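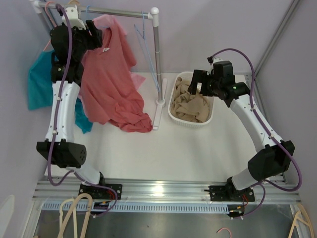
Slide 1: Rack with clothes and hangers, basket on the right

Speaker notes, March 22, 2018
Talk: Clothes on a hanger, clothes in a basket
Speaker: Glykeria Gavalas

Good afternoon to all. (Wait until the people at the back have a chair.) My name is Glykeria Gavalas and I work with the linen and clothes room at Clellari, the residence for older people. English is my third language, so please raise your hand if I say a word in a strange way. I will not be offended.

I want to speak today on a very small subject. It is what happens with a shirt between the dryer and the cupboard. We have 125 residents and each of them has shirts. When I started, I thought this part of the work would take no thinking. I was wrong, and I will tell you where.

Leave slide 1 on the wall for this whole first part. Point to the rack first.

The rack. It is metal tube with white plastic fittings. Look at the long narrow foot on the table. With a foot of this shape, the rack is steady in one direction and less steady in the other. When you load it, please load from both ends and not all from one end. We have had a rack go over at Clellari with a full row of blouses, and everything was washed again.

The red shirt. I would like you to look at the lower end of it, where it lies on the table in folds. This is the point of my first part. A shirt can be on the rack and still be getting creases, when the rack is too low for the table. The shoulders are fine and the bottom is a heap. If your rack stands on a table, put it so that the long things hang over the side, or use the floor for them. In our room we now have a line of tape on the wall. If the garment is longer than the tape, it goes to the tall rack by the window.

(Somebody will ask here how high the tall rack is. Say that it depends on the longest dress in your house, so measure this one.)

The teal one on the left has the same problem, the lower end is crumpled and rests on the table. Do not spend time on it, only mention.

Now the pink one, behind the red. From the front you see a bit at the shoulder and one corner. In our room this is how things get lost. A resident asks for her pink top, a colleague looks at the rack, sees red, and says it is still in the wash. For this reason we ask that there is a space the width of a hand between garments. It looks like a waste of the bar. But we counted for one month, in July, how many times we had searched for a thing which was already hanging in front of us, and the number was 19. After the rule of the hand it was 9. I do not say that the rule did all of it, there was also a new colleague with very good eyes.

Pause. Drink water.

Second part, the hangers.

On this rack there are blue hangers, a salmon-pink one, and at the top a curved piece of a tan one. Between the red shirt and the upright a light blue one is empty. I have a strong opinion about empty hangers and I ask for your patience.

An empty hanger in the middle of a row catches the sleeve of its neighbour. You pull the shirt, the hanger comes with it, and then it is on the floor and somebody steps on it. We keep all the empty ones at one end of the bar, always the same end, hooks in the same direction. When you turn with a shirt in your hands you do not need to look, you just reach.

About the colours. Áine Mac an tSaoi, who was in charge of the room before me, gave every corridor its own colour of hanger. It was a lovely system and it lasted for two years. Then the shop stopped selling the yellow ones. Now we buy what we find and we put a small cloth tag with the room number on the hook. The firm Trevereo sends us the tags on a roll of 646, an odd number, I have asked them why and I got no reply. (Small laugh possible here. If there is none, continue.)

The label at the neck. The red shirt has a small white one near the neckline. Please write the name on the label of every garment, or sew a second label if there is no place. We do not write on the side seam any more. To read a side seam you must lift the shirt off, and at the neck you read it while it hangs.

Third part, the basket.

Point to the white plastic basket, right of the middle.

The question which I get most is where to put the basket, on the table or on the floor. I prefer the table. At the height of the table you bend less, and after an hour your back will know the difference. But then the table must be large enough for the basket and also for one shirt lying flat. If it is not, take a stool for the basket. We tried a trolley from Plavier and it is good, only the wheels are loud in the evening.

The order we follow with a full basket:
Take out the shirts and blouses first, while they are warm.
Button the top button before the hanger goes in.
Hang, pull down the two front edges, smooth the collar with the fingers.
Towels and socks stay in the basket until the end.

For knitted things, no hanger. Fold them. The shoulders become two small points, and they do not go away easily.

If there is time, tell the story of Mrs Mrema and the cardigan. If there is less than five minutes, leave it out and go to the questions.

Questions I should be ready for:
Wire hangers: we do not use them, they leave a mark on thin cotton.
Steam instead of the iron: yes for blouses, for trousers I still want the iron.
Who pays for lost clothes: I am not the right person, give the address of the office.

The tape and one roll of the tags are in my bag. Pass them around during the questions, and remember to collect them.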